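Geospatial Web Services Officer

Felteck, Dolham office
Fixed term, with the possibility of extension
Full time or job share

Felteck publishes map and elevation data for the Dolham district and the surrounding valleys. Our services are used by local authorities, drainage boards, walking groups and a growing number of private users. We are looking for an officer to join the Data Services team and to take charge of our public view and download services.

The post

You will look after the services through which our contour, land cover and footpath layers reach their users. The team currently has four members, and you will report to the Head of Data Services. Much of the first year will be taken up with moving the older layers from the Dobos server to Grurkodier, our new publishing platform. The two systems will run side by side until the move is complete, and users must be given fair notice before any address changes.

Your main duties will be to:

publish and maintain WMS, WMTS and WFS services, including their styles, scale limits and legends
keep the metadata records complete and in line with the catalogue rules
check that layers are offered in the national grid as well as in the common web projections
answer technical enquiries from users, normally within two working days
prepare the monthly usage report
write and revise the help pages for people connecting from desktop GIS software

What we ask for

A degree in geography, surveying, computing or a related subject, or equivalent experience at work. You should have run at least one public map service and be at ease with PostGIS, coordinate reference systems and a scripting language, preferably Python. A good eye for map styling is important, as several of our overlays are used on top of aerial imagery and must remain readable there. Experience of tile caching would be helpful but is not required — training will be given.

Enquiries come from specialists and from members of the public alike. Clear written English is therefore essential.

What we offer

The post is graded at level 6 of the Felteck pay scale. The holder is entitled to the usual annual leave and may join the staff pension scheme. Up to two days a week may be worked from home after the first six months. The Dolham office is within ten minutes' walk of the railway station, and there is covered parking for bicycles.

How to apply

Please send a covering letter of no more than two pages, a CV and the addresses of any public services or maps you have worked on to the Felteck personnel office, marked "Web Services Officer". Applications must reach us by the end of March. Interviews will be held in Dolham in April and will include a short practical exercise on styling a road layer. Candidates who need particular arrangements for the interview are asked to mention this in their letter.

Felteck welcomes applications from all parts of the community. Applicants who have applied for a post with us before may apply again. Documents sent by post cannot be returned.
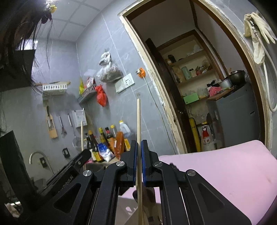 Reading time: 2 minutes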